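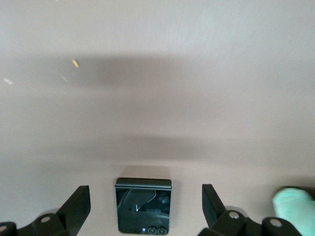

Week 6: Managing a player's return from a lower-leg injury

Last week we ended on the question everybody in a football building asks from Sunday night to Saturday morning: is he going to play? I told you I'd start there, so let's start there.

The trouble with that question is that it only has two answers, and a practice week has a lot more than two. A cornerback can be fine for walkthrough and individual drills and nowhere near ready to chase a receiver who knows where he's going (and the cornerback doesn't). So I want you to get used to asking what he did today, and how he looked the morning after.

The three things I track

First, running volume. I use total yards for the session because coaches already think in yards. A healthy corner in our sample program, Fillgate, covers up to 4000 on a heavy Tuesday. Our player with the calf strain started back at 1000, all of it straight ahead, and went to 2000 two sessions later. Please don't treat those as magic numbers! They belong to one kid at one position. A guard would look completely different.

Second, how hard he's cutting. This is the one students forget. Straight-line running comes back early and it looks great from the sideline, so everyone gets excited, and then he has to plant and turn. I want cutting work written on your plan as its own line, separate from the running.

Third, what he tells you. Ask him before practice, after practice and the next morning, and ask it the same way each time. I'm a big fan of a plain 0 to 10 soreness score. Players will shade it when they want to play, sure, but the pattern over a week still tells you plenty.

Reading the Fillgate log

Open the practice log in your packet and look at Thursday. The soreness score goes up a point and the yards stay flat. Half of last year's class wanted to shut him down right there. I wouldn't have. Check the notes column: it was his first day of one-on-ones. A small bump that settles by the next morning is something I can live with. If it's still up at breakfast, I'm going back a step and having a talk with the position coach.

A word on vocabulary. "Limited" means he did part of practice. It doesn't say which part, and two programs can use it in very different ways. When you write up Grirkness for your homework, tell me which periods he sat out.

Also, the Prasix spreadsheet rounds the yards column when you print it. Work from the screen.

For next time

Read the Fang case (it's short, a linebacker with a high ankle sprain) and draft a practice plan from Tuesday through Friday. One page, with cutting on its own line. Put down what would make you hold him out on game day, and decide that before you look at the last page of the case.

Bring a printed copy, we'll be swapping them with the person next to you.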